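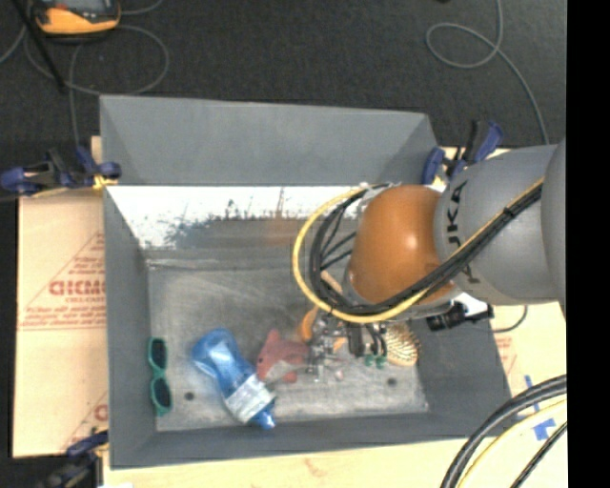 Gray bin, set on the pale boards, with five things on the bottom

From: Faizal Latuheru
To: nellham-share list
Subject: Re: What do we do with the gray bin?

Bilal Dabbas wrote:
> The gray bin has become the place where small things go and stay.
> Can we agree on a rule for it? Also, I still think the bin is too
> worn and we should order a new one from Cevov. They have one
> with 64 liters, and delivery is 20 days.
>
> Bilal

Dear Bilal, dear all,

Thank you for raising this.

About the condition: the bottom is scratched, and the white strip at the far wall is badly scraped. For me this is only the surface. There are also two small round holes in the bottom, so please do not put coins, earrings or screws directly inside. Use an envelope, and write your name on it. I would keep the bin one more year and spend the money on the shelf in Tetberg, which we have promised since May.

About the things: I would like the owners to collect the following.

– the sunglasses with the teal-green frame
– the hairbrush
– the pink toy
– the bottle

If the sunglasses are yours, please take them first. They are lying against the left wall without a case, and the lenses will get scratches when somebody puts a heavier thing next to them.

My proposal for the rule is 2 weeks. After this time Lau takes what is left to the charity shop. Bottles should be emptied before they go in the bin, also when the cap seems tight. And please leave the boards under it, I do not want marks on the carpet.

Bilal, can you send me the link for the Cevov bin anyway? I want to compare the height of the walls.

With kind regards,
Faizal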